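Hendmont Countertop Water Filter

Home / Kitchen / Water / Jug and countertop filters

In stock. Leaves the warehouse in November.

There are two kinds of people who buy a water filter: those who have tasted their tap water next to somebody else's, and those who have had to replace a kettle. The Hendmont is for both. It stands beside the sink, takes water in at the top and lets it out at the bottom, and has no app.
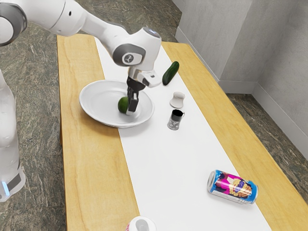 Words: Liesbeth Hermans
Tested at home by: Floor De Smet

The tank holds enough for a family that drinks water and more than enough for one that says it does. Fill it before bed and it will be ready by breakfast. Fill it at breakfast and you will be standing over it with an empty glass, learning patience. Gravity does the work and gravity won't be hurried.

Inside is a single Kravets cartridge, good for up to 4,000 litres. We know how that sounds. In our test kitchen we swapped it at 2,420, mostly out of nerves, and it was still running well. A small dial on the lid lets you set the month you changed it. You will forget to set the dial.
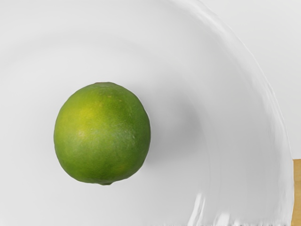
Lime, for the glass. Sold by your greengrocer.

What does it taste like? Of very little. The swimming-pool note goes, and tea stops growing that brown skin on top. If you are fond of the brown skin, we also sell a perfectly good jug without a filter in it.

Cleaning is dull but short. Lift the cartridge out, wash the tank by hand in warm water, rinse, put it all back. The tap unscrews, and there is a washer behind it that would love to go down your plughole — put the plug in first. The tank does not go in the dishwasher. Floor put hers in the dishwasher, and we now sell spare tanks.

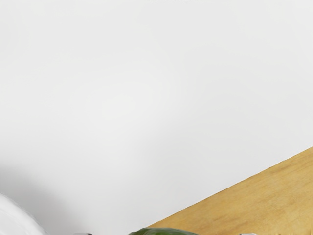 Leave a hand's width behind the unit so the lid can tip back, and keep it off the hob side of the kitchen. The feet are rubber and grip well on anything flat. On a sloping worktop it will still filter, but the last glass stays in the tank out of spite.

Specification
Height: 438 mm
Cartridge: Kravets, single, push fit
Time to filter a full tank: overnight, or 48 minutes for the first jug
Tap: lever, metal, replaceable
Power: none

In the box
Tank and lid
Stand
One cartridge
Spare washer (see above)
Instructions, which are better than you'd expect

Goes with
Ikari glass carafe
Skindine tea towel, plain
Kravets cartridge, twin pack

Returns
Send it back unused and we'll refund you. Send it back used and we'll still talk, but please empty it first.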